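4.2 Controller comparison in the simulated bedroom

Both controllers were run in the same simulated bedroom, built on the Ellness scene set, with the same goal instructions and the same start poses. The baseline, Moto, plans once from the first camera view and then follows the path. Staseck replans at every step from the current view. Neither was given a map, and all colour and depth input came from the simulated camera.
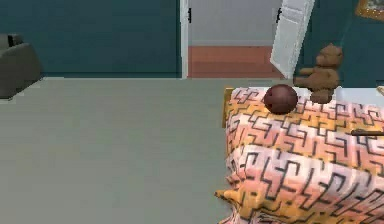 We logged 394 trials with Moto and 408 with Staseck. The counts differ because a Saturday batch of Moto runs stopped early and was not repeated. A trial ended when the controller declared the target reached or when the step limit ran out. Targets on the bed were the hardest to score. The patterned bedding has thin black lines that both controllers sometimes took for object edges, and we set the contact threshold a little higher there than on the floor.

Figure 2. Camera views from the bedroom used in the controller comparison.
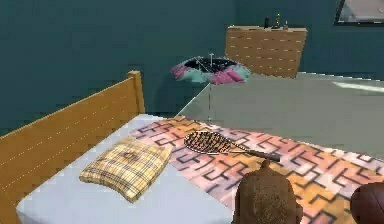

Seren Price labelled the stored views by hand, 3,681 in all, marking whether the target was in view, partly in view or out of view. We used these labels to split failures into search errors and approach errors. Moto's failures were mostly search errors — once the target left the view, it rarely came back. Staseck made fewer of these but spent more steps turning, and it was slower on targets that were in view from the start.

Changing the camera height had less effect than we expected. Lowering it to the Mostyn setting hurt both controllers by a similar amount, so the ranking stayed the same. We return to camera placement in Section 5.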